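Grurnis 주방 > 베이킹 > 무쇠 식빵틀

Fullatham 뚜껑식 무쇠 식빵틀
본체 + 뚜껑 / 무게 1,735g / 색상 검정 단일
재입고 완료, 바로 발송 가능

드디어 다시 들어왔어요! 지난번 물량이 생각보다 빨리 빠지는 바람에 문의 글에 답을 달면서도 계속 죄송했는데, 이번엔 넉넉하게 받아 두었습니다. 저도 집에서 쓰는 물건이라 할 말이 좀 많아요. 길어도 이해해 주세요.

처음엔 저도 얇은 알루미늄 틀로 식빵을 구웠어요. 가볍고 싸고, 나쁘지 않았죠. 그런데 우리 집 오븐이 워낙 작고 뒤쪽 열선이 세서 한쪽만 진하게 타고 반대쪽은 허옇게 나오는 거예요. 중간에 틀을 돌려 줘도 그때뿐이고, 문을 여는 순간 온도가 뚝 떨어지니까 또 속상하고요. 그러다 거래처의 Boris Sokol 씨가 써 보라고 보내 준 게 이 식빵틀이었습니다. 솔직히 상자를 들었을 때 첫마디가 "이걸 매일 어떻게 써"였는데(무겁긴 정말 무거워요) 첫 빵을 꺼내고는 그날 밤에 바로 수입 문의 메일을 썼어요.

어떤 점이 다르냐면

두꺼운 무쇠가 열을 오래 머금고 있다가 옆면과 바닥으로 고르게 전해 줍니다. 벽 두께가 4mm예요. 손으로 만져 보면 프라이팬보다 작은 솥에 가깝다는 느낌이 들어요. 껍질 색이 네 면 다 비슷하게 나오고, 썰어 보면 테두리가 얇고 바삭한데 속은 촉촉합니다. 뚜껑을 덮으면 반죽에서 나온 수분이 안에 갇혀서 윗면이 늦게 굳고, 그만큼 빵이 편하게 부풀어요. 뚜껑 없이 구우면 봉긋한 산형, 닫고 구우면 네모반듯한 샌드위치용 식빵이 되고요.

저는 평일엔 뚜껑을 닫고 구워요. 아이 도시락에 넣기 좋거든요. 주말에는 뚜껑을 열고 버터를 조금 더 넣어서 구운 다음 두툼하게 찢어 먹습니다. 찢을 때 나는 그 김 냄새, 아시는 분은 아실 거예요.

제가 쓰는 반죽

반죽은 원래 보시던 책 그대로 하셔도 됩니다. 다만 무쇠틀은 틀이 데워지는 데 시간이 걸려서 굽는 시간을 조금 길게 잡으셔야 해요. 저는 190도에서 시작하고, 윗면 색이 올라오면 온도를 살짝 낮춥니다. 통밀을 섞으실 분은 처음부터 욕심내지 마시고 100g만 바꿔 보세요. 저는 절반을 통밀로 넣었다가 벽돌을 구운 적이 있어요. 그날 저녁은 수프에 담가서 겨우 먹었네요.

2차 발효는 틀 높이의 팔 할까지가 기준이에요. 뚜껑을 닫을 거면 거기서 멈추고, 열고 구울 거면 조금 더 기다리셔도 괜찮습니다. 1월처럼 부엌이 추울 때는 틀을 미지근한 물로 한 번 헹궈 닦아 낸 뒤 반죽을 넣어 보세요. 차가운 무쇠에 바로 넣으면 발효가 한참 더뎌요. 저는 이걸 모르고 밤 열한 시까지 오븐 앞에 앉아 있었답니다.

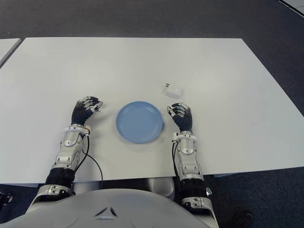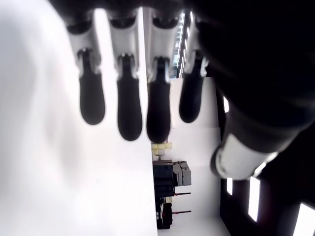 첫 번째 사진: 흰 테이블 위에 놓인 하늘색 둥근 접시

길들이기와 세척

기름 코팅을 한 상태로 출고되지만 첫 사용 전에 한 번은 길들여 주세요. 따뜻한 물과 부드러운 솔로 씻고, 물기를 완전히 말린 다음 포도씨유를 아주 얇게 바릅니다. "이 정도면 다 닦아 냈나?" 싶을 만큼 얇게요. 그대로 뒤집어 오븐에서 한 시간 굽고 문을 닫은 채 식히면 끝입니다. 기름이 두꺼우면 표면이 끈적해지는데, 그럴 땐 당황하지 마시고 오븐에 한 번 더 넣어 주시면 돼요.

평소 관리는 훨씬 간단해요. 빵을 꺼내고 틀이 식으면 마른행주로 부스러기만 털어 냅니다. 저는 물로 씻는 일이 거의 없어요. 혹시 필링이 흘러서 눌어붙었다면 따뜻한 물에 잠깐만 두었다가 솔로 문지르고, 약한 불에 올려 물기를 날려 주세요. 식기세척기는 안 됩니다! 이건 정말이지 매번 말씀드려요. 녹이 조금 생겼을 때는 고운 수세미로 밀어내고 길들이기를 다시 하시면 멀쩡하게 돌아옵니다.

보관하실 때는 뚜껑 사이에 키친타월을 한 장 접어 끼워 두세요. 꽉 닫아 놓으면 여름에 안쪽이 눅눅해지더라고요.

자주 들어오는 문의

작은 미니 오븐에도 들어가나요?
손잡이까지 포함한 전체 길이가 생각보다 깁니다. 주문 전에 오븐 안쪽 폭을 꼭 재 보시고, 애매하면 문의 글에 치수를 적어 주세요. 제가 직접 틀을 재서 답해 드릴게요.

인덕션에 올려도 되나요?
물기를 날릴 때 약한 불로 잠깐은 괜찮아요. 센 불에 빈 틀을 올려 두는 건 말리고 싶습니다.

유산지를 깔아야 하나요?
길이 들기 전 몇 번은 까시는 걸 추천해요. 그 뒤로는 버터만 발라도 쏙 빠집니다.

Zadgate 제품과는 뭐가 달라요?
Zadgate 식빵틀은 벽이 얇고 가벼워서 손목이 약하신 분께 더 맞아요. 대신 뚜껑이 따로 판매됩니다. 저희 매장에 둘 다 있으니 고민되시면 들러서 한번 들어 보세요.

써 보신 분 이야기

단골이신 Bianca Roman 님이 긴 후기를 남겨 주셨는데 그중 한 대목만 옮길게요. "무거워서 반품할까 하다가 이틀을 그냥 두었어요. 어머니가 먼저 꺼내서 옥수수빵을 구우셨고, 지금은 제가 쓰려면 순서를 기다려야 합니다." 옥수수빵은 저도 생각을 못 해서 바로 따라 해 봤는데요, 가장자리가 과자처럼 바삭해져서 식구들이 서로 끝 조각을 가져가려고 난리였어요. 파운드케이크나 미트로프 구우시는 분도 꽤 계십니다.

함께 보시면 좋은 것

Hosoda 빵칼: 날이 길어서 막 구운 식빵도 눌리지 않게 썰려요. 식빵틀과 같이 주문하시면 한 상자에 담아 보내 드립니다.
두꺼운 면 오븐장갑: 이 틀에는 얇은 실리콘 장갑을 쓰지 마세요. 꺼내는 동안 열이 금방 올라옵니다.

배송과 교환

낮 두 시 이전 주문은 당일에 나가요. 무게가 있다 보니 완충재를 아낌없이 넣는데, 그래도 받으셨을 때 모서리가 깨졌거나 뚜껑이 맞지 않으면 상자째로 사진을 찍어 문의 글에 올려 주세요. 새것으로 바꿔 드리고 왕복 배송비도 저희가 냅니다. 주물 특성상 표면이 살짝 우둘투둘하거나 색이 고르지 않은 부분은 불량으로 보지 않으니 이 점만 미리 알아 주세요. 길들이기를 하신 뒤에는 단순 변심 교환이 어렵습니다.

선물 포장은 주문서 메모란에 적어 주시면 해 드려요. 리본은 초록색과 회색 중에 고르실 수 있습니다.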